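Gridano Guest Rooms
Frequently asked questions about beds, sheets and the rooms
Last updated 12/14/24

We are a small guest house and many people write to us with the same questions. I have collected the answers on one page. If something is still not clear, please write to Oda Bakke (bookings) or Izzati Sutanto (rooms and linen).

How large are the beds?
In the Fusia and Nyanda rooms the bed is 200 cm long. In the Flodine room there are two single beds of the same length, and we can push them together if you ask us before you arrive. The gap between them is covered with a soft strip, but some guests still feel it.

Are the sheets included in the price?
Yes. Sheets, pillowcases and one towel for each person are included. An extra towel can be borrowed from the shelf in the hallway. Please do not take the bath towels to the lake. We have older ones for this purpose, in the basket by the back door.

How often do you change the sheets?
Always between guests. If you stay longer than one week, we change them on the seventh day. You may also ask earlier, and you do not need to give an explanation.

What are the sheets made of?
Cotton, all of them. The fitted sheets have elastic on all sides. We do not iron them. Izzati takes them from the line, folds them and puts them on the shelf, so you will find some creases in the fabric when you come. If you wish to have ironed sheets, the iron and the board are in the hallway closet and you are welcome to use them.

Which detergent do you use?
One without perfume. We stopped using fabric softener in May, after two guests told us that their skin reacted to it. If you have a strong allergy, you can bring your own sheets. The mattresses in Fusia and Nyanda are 22 cm high, and a normal deep fitted sheet will go over the corners.

My child has an accident in the night. What should I do?
Please do not worry and please do not try to wash the mattress. Take off the sheet and the protector under it and leave both in the bathtub. A clean set is in the bottom drawer in every room. We do not charge for this.

Can we make the bed ourselves?
Of course. Begin with the two corners by the wall, because they are the hardest to reach, and then pull the sheet toward you. If it comes up again at one corner, it is probably turned the wrong way. The label must be at the foot end.

Is the bed against the wall?
In Fusia and Nyanda, yes. Families like it this way, as a small child can sleep on the wall side. For two adults it means that one person must climb over the other. If this is a problem for you, choose Flodine.

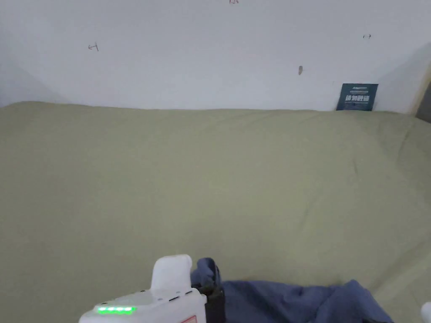 Small things like to fall between the mattress and the wall. Before you leave, please put your hand down there and feel along the whole side. Most of the things that we send back by mail are books, phone chargers and socks. We send them inside the country without cost. For other countries we ask you to pay the postage.

Why do you not paint the walls more often?
We paint one room each year, in the quiet season. Between these times we clean the walls with a damp sponge. Pencil goes away a little with a soft eraser, but hard rubbing makes a shiny place on matte paint, and this looks worse than the pencil did. So please tell us about a mark and let us treat it.

Do I have to pay if my child draws on the wall?
For pencil, no. For permanent marker we may ask for the price of the paint. There is drawing paper in the kitchen drawer, take as much as you need.

Should I strip the bed when I leave?
It helps us, but it is not required. If you do it, leave the protector on the mattress and put the rest on the floor by the door. Blankets stay on the chair.

Can I buy the same sheets?
We do not sell them, but Izzati can tell you the name of the shop.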